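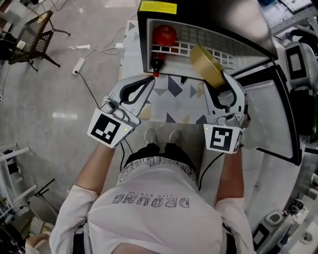

선반 하나 정리하는 데 한 학기를 쓸 이유가 있느냐, 물건이 적으면 어디에 놓아도 상관없지 않느냐는 의견이 중간 발표 때 나왔다. 우리 팀은 그 자리에서 제대로 답하지 못했다. 이 보고서는 그 의견에 대한 답을 겸해서 썼다. 물건이 적은 작은 선반에서도 놓는 자리에 따라 꺼내고 다시 넣는 일이 달라지는지를 살폈다.

펌턴(Pumton) 탁상 선반 정리 프로젝트
최종 보고서
생활공간디자인 실습

1. 과제를 정한 과정

처음 생각한 주제는 프룰콤(Prullcombe) 공용실 전체의 수납 개선이었다. 공용실에는 벽장, 책장, 바퀴 달린 서랍장이 있고 쓰는 사람도 많다. 첫 달에 평면도를 그리다가 범위가 너무 넓다는 것을 알았다. 벽장 하나만 해도 어느 물건이 언제 나가고 들어오는지 적을 방법이 마땅하지 않았다.

그래서 탁자 위에 올리는 작은 선반 하나로 줄였다. 검은 테의 선반이고, 안쪽에 작은 네모 칸이 이어진 흰 격자 랙이 들어간다. 탁상 선반은 책상 한쪽이나 주방 조리대에서 흔히 쓰는 가구인데, 깊이가 얕아 보여도 앞뒤로 물건을 겹쳐 놓게 된다. 뒤쪽에 들어간 물건은 잘 쓰지 않게 되고, 앞쪽에는 손에 들고 있던 것을 그냥 내려놓게 된다. 팀원 모두 자기 방에서 겪는 일이어서 주제로 정하는 데 오래 걸리지 않았다.

프로젝트 이름은 펌턴으로 했다. 특별한 뜻은 없고 제출 양식에 이름 칸이 있어서 붙였다.

2. 준비

2.1 탁자와 덮개

탁자는 낮은 것을 썼다. 선 자세에서 위에서 내려다보며 물건을 넣게 되므로 선반의 윗면이 시야를 가린다. 이 점은 일부러 그대로 두었다. 실제로 낮은 탁자에 선반을 올려 두는 집이 많고, 안쪽이 잘 안 보이는 상태에서 넣고 꺼내는 것이 우리가 보려던 상황과 맞았다.

탁자에는 회색, 검은색, 황갈색 삼각형 무늬가 찍힌 흰 천을 깔았다. 처음에는 무늬 없는 천을 쓸 생각이었으나 삼각형 무늬가 있으니 선반을 옮겼다가 제자리에 돌려놓기가 쉬웠다. 선반 앞쪽 모서리를 어느 삼각형에 맞추었는지만 적어 두면 되었다. 다만 천이 탁자 위에서 조금씩 밀려서 작업 시작 전마다 네 모서리를 당겨 폈다. 천이 밀린 날의 기록은 따로 표시했고 뒤의 집계에서는 뺐다.

탁자 상판의 앞뒤 길이는 700밀리미터다. 선반을 뒤쪽으로 붙이면 앞에 물건을 잠시 내려놓을 자리가 남는다. 이 빈자리가 얼마나 중요한지는 나중에 알게 되었다.

2.2 선반과 격자 랙

선반 안쪽의 쓸 수 있는 높이는 283밀리미터로 쟀다. 세워 둘 물건을 고를 때 이 값을 기준으로 삼았다. 격자 랙은 선반 안쪽에 세워 두고 뒷벽처럼 쓰기로 했다. 칸이 작아서 칸 안에 물건을 넣을 수는 없다. 대신 병이나 상자가 뒤로 넘어가지 않게 받쳐 주고, 고리를 걸면 가벼운 것을 매달 수 있다.

랙은 울리츠(Ulitz) 생활용품점의 정리용품 칸에서 샀다. 같은 곳에서 이름표용 스티커도 골랐는데 한 묶음에 1,000원 정도였다. 영수증은 부록에 붙였다.

2.3 넣을 물건

물건은 모양이 서로 다른 것으로 골랐다. 세우는 것, 구르는 것, 각진 것이 하나씩은 있어야 한다고 보았다.

세우는 것은 빨간 뚜껑이 달린 검붉은 병이다. 바닥이 좁은 편이라 다른 물건에 밀리기 쉽다.
구르는 것은 빨간 공이다. 선반 바닥에 그냥 두면 앞으로 나온다.
각진 것은 노르스름한 갈색 상자다. 눕히면 자리를 많이 차지하고 세우면 얇아진다.

이 밖에 컵, 접은 수건, 작은 바구니를 바꿔 가며 썼다. 바구니는 중간에 빠졌다. 바구니를 넣으면 나머지 물건이 전부 바구니로 들어가 버려서 배치를 비교할 수 없었다.

3. 배치 방법

배치를 세 가지로 나누었다. 이름은 팀에서 편하게 부르던 것을 그대로 쓴다.

가. 줄 세우기
모든 물건을 앞줄에 나란히 놓는다. 뒤쪽은 비운다. 위에서 보면 모두 보인다. 공은 병과 상자 사이에 끼운다.

나. 앞뒤로 놓기
큰 물건을 격자 랙 바로 앞에 두고 작은 물건을 그 앞에 둔다. 자리는 가장 적게 든다.

다. 쌓기
물건 위에 물건을 올린다. 병뚜껑 위에 공을 올리는 것도 여기에 들어간다. 뚜껑 위에 올린 공은 선반 바닥을 차지하지 않으므로 옆에 상자를 세울 자리가 생긴다. 대신 병을 꺼내려면 공부터 치워야 한다.

쌓기는 원래 계획에 없었다. 공을 둘 곳을 찾다가 나온 방법이고, 지도 시간에 보여 드렸더니 정식 배치로 넣어도 된다고 하셔서 추가했다. 실생활에서도 통조림 위에 양념통을 얹거나 책 위에 필통을 얹는 일이 흔하므로 억지스러운 조건은 아니라고 판단했다.

순서는 이렇게 정했다. 먼저 선반을 정해진 삼각형에 맞춘다. 물건을 탁자 앞쪽에 내려놓는다. 정해진 배치대로 넣는다. 그다음 지정된 물건 하나를 꺼냈다가 같은 자리에 다시 넣는다. 마지막으로 모두 꺼낸다. 넣는 순서는 자유로 했다가 두 번째 주부터 큰 것부터 넣는 것으로 통일했다. 자유로 했을 때는 넣는 사람마다 차이가 너무 커서 배치의 차이인지 사람의 차이인지 구별되지 않았다.

4. 기록

천이 밀린 날을 제외하고 남은 기록은 모두 74회다. 한 회마다 배치 이름, 지정된 물건, 다시 넣을 때 다른 물건을 건드렸는지, 넘어지거나 굴러 나온 것이 있었는지를 적었다. 시간도 재려고 했으나 초시계를 누르는 사람에 따라 시작점이 달라서 결과에는 쓰지 않았다. 이 부분은 준비가 부족했다.

기록지는 펜리(Penry) 양식을 고쳐 썼다. 지난 학기 수납 실습에서 만든 양식인데 칸이 넓어 메모하기 좋았다. 원래 있던 만족도 칸은 지웠다. 우리는 쓰는 사람의 기분보다 물건이 제자리로 돌아가는지를 보려고 했다.

5. 결과

줄 세우기에서는 공이 가장 문제였다. 병과 상자가 양쪽에서 잡아 주는 동안은 괜찮지만 둘 중 하나를 꺼내면 공이 움직인다. 상자를 꺼냈다가 넣으려고 하면 이미 공이 그 자리에 와 있는 일이 잦았다. 반면 컵이나 수건은 아무 어려움이 없었다. 수건은 어느 배치에서도 문제를 일으키지 않아서 나중에는 기록할 것이 없었다.

앞뒤로 놓기에서는 뒤에 있는 물건을 꺼낼 때 앞의 물건을 건드렸다. 예상한 결과다. 예상하지 못한 것은 다시 넣을 때였다. 뒤의 물건을 꺼내고 나면 대부분 앞의 물건을 뒤로 밀고 꺼낸 물건을 앞에 두었다. 같은 자리에 넣으라고 정해 두었는데도 손이 먼저 그렇게 움직였다고 적힌 메모가 여러 장 있다. 우리 집 냉장고도 이렇다는 메모도 있었다.

쌓기는 생각보다 안정적이었다. 병뚜껑 윗면에 공을 천천히 놓으면 그대로 있었고, 옆에 상자를 세울 때 상자 모서리가 병을 치지만 않으면 떨어지지 않았다. 문제는 위에서 내려다볼 때 병과 상자 사이의 간격이 잘 안 보인다는 점이었다. 상자를 똑바로 내려놓으려고 하면 선반 윗면에 걸렸다. 상자를 조금 기울여 앞쪽에서 밀어 넣는 방법이 가장 나았고, 이후에는 모두 이 방법으로 했다.

상자는 어느 배치에서나 마지막에 들어가는 편이 나았다. 큰 것부터 넣는다는 규칙과 어긋나는데, 눕힌 상자는 크지만 세운 상자는 얇아서 남은 틈에 들어가기 때문이다. 규칙을 중간에 또 바꾸면 앞의 기록과 비교할 수 없어서 쌓기에서만 예외로 두었다.

6. 탁자 앞쪽의 빈자리

2.1에서 적은 앞쪽 빈자리에 대해 따로 쓴다. 선반을 탁자 앞쪽으로 당겨 놓고 해 본 날이 있다. 이때는 꺼낸 물건을 내려놓을 곳이 없어서 손에 든 채로 다른 물건을 만지거나 선반 위에 올려 두었다. 선반 위에 올린 물건은 정리가 끝난 뒤에도 거기에 남았다. 윗면에는 작은 글씨가 찍힌 노란 스티커가 붙어 있는데, 올려 둔 물건이 스티커를 가려서 읽으려면 매번 치워야 했다.

선반을 뒤로 붙인 날에는 이런 일이 거의 없었다. 선반 안의 배치만 생각하고 시작한 과제였지만 선반 밖의 자리가 함께 있어야 정리가 된다는 것이 이번 실습에서 얻은 가장 쓸모 있는 내용이다.

7. 방의 조건

작업한 방의 바닥은 밝은 회색 타일이고 윤이 나서 조명이 비친다. 공이 바닥까지 떨어지면 멀리 굴러갔다. 타일 바닥에서는 의자 밑까지 들어간 공을 꺼내는 데 드는 수고가 선반 정리보다 컸다. 카펫이 깔린 방이었다면 쌓기에 대한 평가가 더 좋았을 수 있다.

바닥의 흰 멀티탭과 선도 정리 대상에 넣을지 의논했다. 탁자 왼편 바닥에 멀티탭이 놓이고 선이 탁자 쪽으로 올라가는 구조라서 발을 디딜 때 신경이 쓰였다. 선 정리는 다른 조의 주제와 겹쳐 이번 보고서에서는 다루지 않는다. 다만 탁상 가구를 정리할 때 탁자 아래도 한 번은 살펴야 한다는 점은 적어 둔다.

8. 중간 발표 의견에 대한 답

물건이 적으면 어디에 놓아도 상관없다는 의견은 수건과 컵에 대해서는 맞다. 구르는 것이나 바닥이 좁은 것이 하나라도 섞이면 맞지 않는다. 물건의 수보다 모양이 더 영향을 주었다. 우리가 권하는 배치는 다음과 같다.

구르는 것은 움직이지 않을 자리를 먼저 정해 준다. 얕은 접시나 고리 모양 받침이 있으면 쓰고, 없으면 쌓기를 쓴다.
자주 꺼내는 것은 앞줄에 두고 그 위에는 아무것도 올리지 않는다.
상자는 세워서 마지막에 넣는다.
선반 앞에는 손바닥 두 개 정도의 자리를 비운다.

9. 부족한 점과 다음 학기 계획

기록한 사람이 모두 팀원이라 배치를 이미 외운 상태였다. 처음 보는 사람이 선반을 썼을 때 같은 결과가 나올지는 모른다. 격자 랙에 고리를 거는 방식도 계획에는 있었으나 고리가 12월에야 도착해서 한 번도 써 보지 못했다. 랙을 뒷벽으로만 쓴 셈이다.

병은 한 종류만 썼다. 뚜껑이 둥근 병이었다면 공을 올릴 수 없었을 것이고 쌓기의 결과도 달라졌을 것이다.

다음 학기에는 같은 선반을 공용실 조리대에 올려 두고 일주일 동안 그대로 쓰게 할 생각이다. 배치는 정해 주지 않고 매일 저녁 6시에 물건의 자리만 적는다. 기록지는 이번 것을 쓰되 지정된 물건 칸을 없애고 메모 칸을 더 넓힌다.

부록
가. 기록지 원본 (별도 묶음)
나. 울리츠 영수증
다. 선반 안쪽 치수를 적은 도면
라. 중간 발표 자료와 질의 메모

선반과 격자 랙은 실습실 안쪽 수납장에 반납했고, 삼각형 무늬 천은 세탁한 뒤 화요일에 반납한다.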